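Clinical Research Coordinator, Lung Cancer Follow-Up Study
Wandby Clinic, Adonville
Full time, fixed term, with a decent chance of becoming less fixed

We are looking for a research coordinator to help run the Fabbri study, which follows people who have had surgery for early-stage lung cancer and asks whether a supervised walking program in the months afterward helps them breathe easier, sleep better and get back to complaining about ordinary things. The study will enroll 300 patients at two sites, Adonville and Mundovach. So far 254 have signed up, so you will be joining at the point where the easy enthusiasm is over and the paperwork has come into its own.

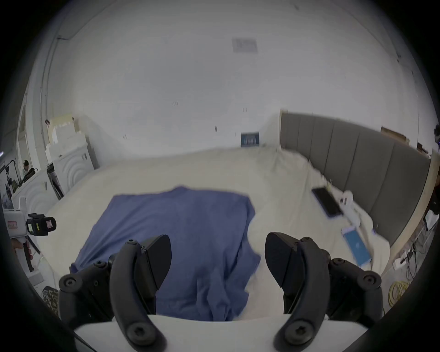

Page last changed: 2/4/21

What you would be doing

Mostly, you would be talking to patients. You would explain the study to people who have just been handed a great deal of other information, answer the same question as many times as it is asked, and get consent forms signed in the right place by the right person. Dr. Raed Haddad, who leads the study, reads every one of these forms himself. He has strong feelings about initials.

You would also book follow-up visits, call people who miss them, and enter lung function results and questionnaires into a database that was clearly designed by someone who had never met a patient. It accepts a resting heart rate of zero without comment but rejects any last name containing an apostrophe. We have asked.

Once a month you would travel to Mundovach to check their records against ours. We pay mileage. The coffee there is better than ours and they will mention it.

The rest is what you would expect: ethics board amendments, reporting side effects on time, keeping the study binder in order, and ordering parking vouchers before we run out of them, which we always do.

What we need from you

A bachelor's degree in a health or science field, or a nursing qualification. Two years of experience in clinical research, or in a hospital job where you had to write things down properly. Current good clinical practice training, or a willingness to take it in your first month. A driver's license.

Experience with cancer patients is useful but we can teach you what you need to know about the disease. We have had less luck teaching people to return phone calls.

You should be comfortable with long conversations that wander off the subject. Many of our patients are retired, some live alone, and a seven-minute questionnaire can easily take an hour if there is a grandchild involved. We have never considered this a problem and would prefer to hire someone who doesn't either.
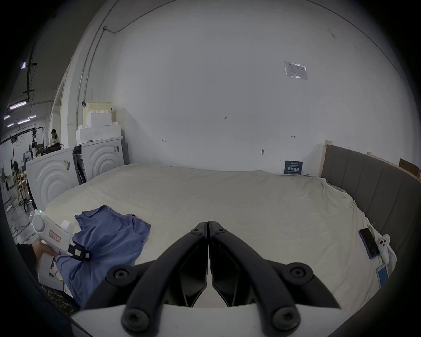 What you get

A salary on the standard clinic scale, at a step that depends on experience. Health and dental coverage from day one. Paid vacation that you are expected to take. A desk by a window, with a view of the loading dock. The contract runs until the last patient has finished the last visit, and there is a second study waiting for funding that would need a coordinator too. We are hopeful, in the guarded way of people who have applied for funding before.

Because so many of our patients are at high risk from infection, you will need to follow the clinic's current rules on masks and visitors. A good share of the follow-up is being done by phone for now, and some of your week can be worked from home.

How to apply

Send a resume and a cover letter of no more than one page to Renzo Gentile in the research office. He would like the letter to say why you want this job in particular, and he can tell when the name of the study has been pasted in. Please include two references, at least one of whom has supervised you.

Applications close at the end of March. Interviews will be held by video, last 45 minutes, and include a short exercise in which you explain a consent form to Dr. Haddad while he pretends not to understand it. He is very good at this.

Questions about the post can go to Renzo as well. Questions about the parking vouchers should wait until you are hired.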